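Old towers, new homes: a chat with Nobuhle Ngcobo

I'd been meaning to talk to Nobuhle Ngcobo for ages, ever since my neighbour came home with a desktop from Mendorura that cost her less than a pair of school shoes. Nobuhle runs the refurbishing side there, and she'll happily talk about second-hand computers until your tea goes cold (mine did!).

"Everyone wants a laptop," she told me, "and I keep saying, have you looked inside a proper tower? You can get your hands in. You can see what's what."

She starts with the power supply, always. Before anything else gets touched she reads the label, top to bottom.
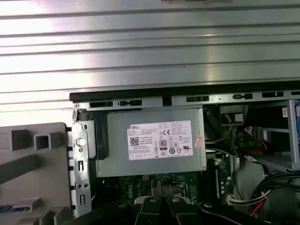
The power supply label, with the Dell name and the 80 PLUS badge.

"People skip it, and then they wonder why the graphics card they bought won't run," she said. "It's all printed there, you just need your glasses on."

I asked what makes the biggest difference to a tired old machine. She didn't even pause. "Memory. Memory first, then a solid-state drive if there's money left." The memory goes in while the case is lying on its side, so you're pressing straight down on the board.

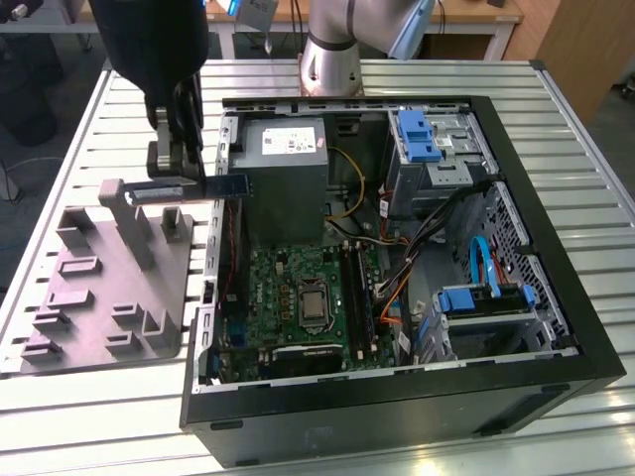 "You line up the notch, and then you push harder than feels polite," she said, laughing. Her first one took her 14 tries, back in the days when Murray Trevaskis was teaching her the job - he still brings it up.

She's fond of these big cases. The drives sit out of the way in their own corner, the blue plastic bits show you where to pull, and the cables (yes, there are a lot of cables) mostly reach where they need to go. Her one grumble is dust. She found a whole pressed daisy in a tower in April.
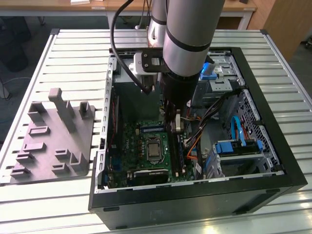

What to check before you buy

I wanted something useful for those of you tempted by a bargain, so I pushed her for advice. "Ask the seller to take the side off," she said. "If they won't, walk away. Look for an empty memory slot, look at the cables, and have a sniff. A burnt smell doesn't go."

And the price? She wouldn't pay more than 200 for any office tower, however shiny the outside.
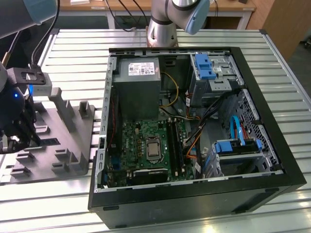
Where to find them

Mendorura puts its finished desktops on the shop floor as they're ready, and Nobuhle says you're welcome to ask for a look inside before you pay.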